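Sorting Everyday Things
An explainer for younger readers, from the Custwood Learning Service

Every home has a place where odds and ends collect. It may be a drawer, a basket by the door or a box under the bed. After a while the things inside have little to do with each other, and it becomes hard to find anything. Putting them back in order is called sorting.

What does sorting mean?
To sort is to put things into groups. All the members of a group must share something. They might be the same colour, the same shape or the same size, or they might be used for the same job. The thing they share is called a property.

One set of objects can be sorted in many ways. Look at the bin and choose a property before you begin. If you choose colour, the hairbrush and the small toy figure can go together, as both are blue, while the cup belongs in a green group. If you choose shape, the ball will need a group of its own. If you choose use, the brush is for hair, the cup is for drinking and the ball and the figure are for play.
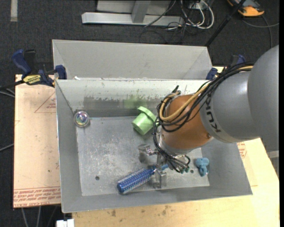 Shiny, clear or rough?
Objects can also be sorted by how they look and feel. The ball is clear, with pink, green and violet tints inside. Colours that seem to shift as you move are called iridescent — you may have seen them on a soap bubble. The metal of the bin is grey and scratched, yet it still gives back a faint green reflection of the cup. The bristles of a hairbrush feel quite different from the smooth side of a cup.

Sorting at the museum
The Kozłowski Collection of household objects holds 3,255 items. Its keeper, Maja Tomaszewski, sorts them first by use and then by material. So far 2,770 have been given a shelf and a label. Combs and brushes fill 63 trays.

Try it yourself
Ask an adult for a box of small things that are safe to handle. Choose one property and make your groups. Then mix everything together and sort again by a different property. Did any object change its neighbours?

Words to remember
Property: something you can notice about an object, such as its colour.
Material: what an object is made of.
Iridescent: showing colours that change as you look from different sides.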